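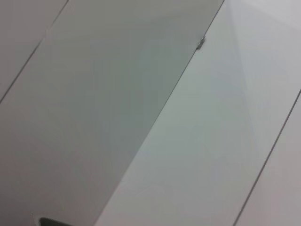 Chapter 7
The Basket and the Flat Place

Every household owns a basket of clean cloth that has never quite been put away. It moves from floor to bed to chair, it is dug through each morning, and by the time somebody gets to the bottom of it the next load is ready. In Cernthorpe, where I learned to keep house badly, ours had its own chair at dinner.

This chapter is concerned with the short distance between that basket and the shelf. Chapter 6 left you with a clean load and a feeling of achievement. Enjoy the feeling. You will now need a surface.

Beginners fold in the air, chin pressed to chest, and produce a kind of parcel. Others fold on the bed, which gives under the hand and invites a nap. A mat laid over something hard does the job better. The weave grips the cloth a little, so a sleeve stays where you put it, and a dark mat shows up the edge of a pale shirt. (Black shirts on a dark mat are dealt with in Section 7.4, with sympathy.)
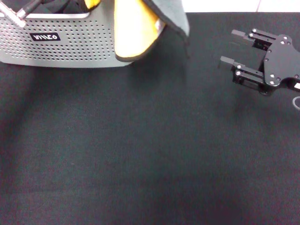 The basket goes at one far corner, on the side of your weaker hand, and the rest of the mat is left clear. People resist this. They see open space and set down a phone, a cup, the mail. My first class at Stamport had 2 mats between them and managed to lose both under coats before I had finished taking names.

Take one piece at a time. Pulling from the middle of the heap brings up three others, and you will then be folding all four at once, badly. A cloth hanging over the rim is a fair place to start: it has practically volunteered.

As for what sort of basket, choose one with holes. Cloth that was put away a touch too soon needs air, and you will be putting it away too soon.

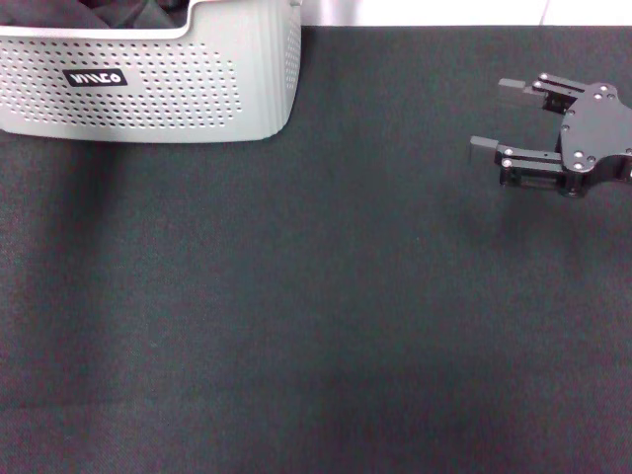
Bořivoj Murín objects that a basket with holes lets small socks poke through, and that he has used a solid one since his August move to Vinitz without a single musty towel. His point about socks is taken up in Exercise 3. Until then, pair them before they go in, and read on to Section 7.1, The Square Towel and Other Rumors.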